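4.2 Splash zones and the speckled counter

The washroom counter turned out to be the richest surface in the whole study, which surprised us, because we had picked it mostly to balance out the kitchens. Of the 2,415 entries in the Laritura cleaning log, a large share deal with the strip of stone between the basin and the front edge. People lean there, set down wet hands there, and wipe there first. We had expected the bowl itself to get the attention. Instead the bowl was mostly rinsed and left alone, while the stone got cloths, sprays, paper towels and the occasional sleeve.

We looked at 31 washrooms in all, spread over the Grelley and Tolusport sites. Every one had a basin set into a counter, but the counters differed a great deal in color, finish and edge shape. For each room we asked the people who use it to rate how clean the counter looked on a scale from 1 to 10, and then we wiped a fixed patch in front of the basin with a white cloth and scored the cloth on a scale of 0 to 100. The gap between the two scores is what we call the looks-clean gap. A wide gap means a counter that looks better than it is (or, more rarely, worse).

The rooms with patterned stone were a joy to work with. Users often gave them high ratings even late in the day, and several wrote in the comment box that they "never really see anything on it." Plain dark counters drew the opposite kind of remark. One user wrote that a dark counter looked dirty thirty seconds after being cleaned, and judging by our cloths that user was being hard on a perfectly decent surface!
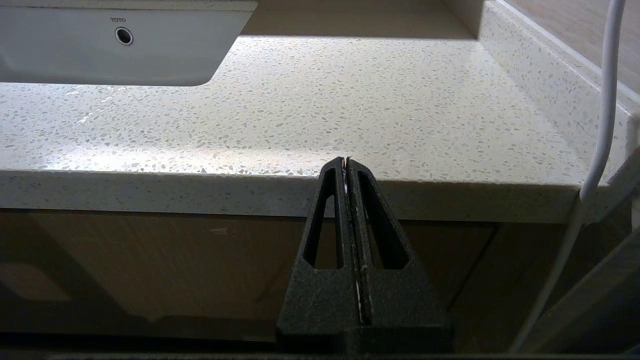
Figure 4. Basin and counter in one of the Grelley washrooms.

Speckle size matters more than we first thought. A dried water drop leaves a pale ring a few millimeters across, and on a fine, busy pattern the ring simply joins the crowd. The counter in Figure 4 is a lovely case: cream quartz full of tiny white, gray and beige flecks, so that a pale mark has to compete with white dots in every direction. What gives a mark away on such a counter is the shine. Where light bounces off the polish just in front of the basin, a film or a smear breaks up the reflection, and a person who bends down a little can pick it out. Farther to the right the same stone is dimmer and more even, and we would expect a smear of the same size to be harder to find there. This fits what cleaners told us in the interviews. Many of them work "by the light," tilting their heads until the glare shows them where to go next, and then wipe the rest by habit.

The back ledge behind the basin is a different story. It is narrow, it is often in shadow, and a hand has to reach over the bowl to get to it. Log entries for back ledges were short and far apart at both sites. In the interviews people spoke of it fondly, the way one speaks of the top of a refrigerator: they knew it was there and meant to get to it. Cloth scores for the ledges were uneven from room to room, and we do not try to rank them here.

Backsplashes gave us one more thing to be excited about. A raised lip of stone catches drops that would otherwise reach the wall, but it also adds a top surface and an inside corner, and corners hold on to soap. Users almost never mentioned the corner in their ratings. Cleaners mentioned it constantly, with strong views on folded cloths, old toothbrushes and the edge of a thumbnail. We had no field for corners in the first version of the log and added one in December, so corner entries cover only the later part of the study.

We write the looks-clean gap for washroom i as Wi, and use it in Section 4.3 to compare the two sites. Ledges and corners are left out of Wi, and so are the cabinet fronts below the counter, which were logged under furniture.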